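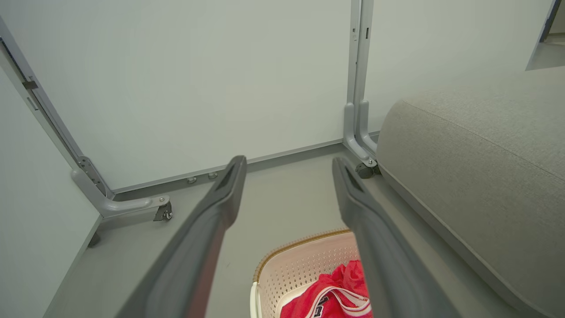 Gripper Trials, Round Two: The Laundry Bench

We set out in June to answer a simple question: which gripper should we buy more of? We now have a longer question and a bigger pile of laundry. Modupe Sani drew up the test plan, Ladi Ibrahim ran most of the sessions, and I was put in charge of the captions, presumably so I'd stay away from the controller.

Three sets of fingers went on the same arm. The Prasach pair is rigid and came with the arm. The Adora pair is softer and flexes when it meets something it doesn't like. The Boutros pair is the one Adebayo Nnaji had been asking for since last year, and he would like it noted that he was partly right.

Each pair got 100 tries at lifting one piece of clothing out of a basket and letting go of it somewhere else. A lift counted if the garment cleared the rim and stayed up for four seconds. Dragging the basket along with the garment did not count, although it happened often enough that Ladi proposed a separate column.

The wrist view

Gray fingers, cream basket, red garment with white trim. You get both fingertips and what they're about to argue over, and that settled our camera debate. We had tried a second camera up on a stand, which gave a lovely view of the back of the arm at every moment that mattered.

Things we learned about red

The crumpled red one with the black-and-white lettering is easy to pick out against a cream basket and a pale floor. Our color threshold was very proud of itself until we swapped in a beige towel. Amarachi Dauda rewrote that part in an afternoon and has mentioned it since.

The rim problem

Woven-look texture on top, little holes down the side. A fingertip that comes in low finds the rim first, and the force reading from a rim is close enough to the reading from a folded hem that the old controller would close, report a success and pull. We raised the approach height by 11 millimeters. Misses went up slightly and false successes dropped to almost 17, from a number Modupe has asked me to leave out.

Fingertip spacing

We started every run with the fingers fully open, on the theory that wider is safer. Wider is also how you get half a sleeve. Starting partly closed and opening at the last moment worked better with the Adora pair and made no difference at all to the Boutros pair, which does what it wants.

Where we ended up

Adora for clothes, Prasach for anything with corners. Boutros goes back in its case until Adebayo finishes the new mounting plate. Nerea Gallardo is moving all three onto the Ustolari controller next, so most of the timing values above will be wrong by the time you try them. The approach height should carry over. Check your own basket first, as ours is on the short side.

More from the bench
Gripper Trials, Round One: Cups, Mostly
Wrist Camera Mounts We Have Dropped
Moving to Ustolari: Notes Before We Start
Cable Routing, With Regrets

Questions about the trials? Write to the bench team | All text and photos copyright the authors | Back to top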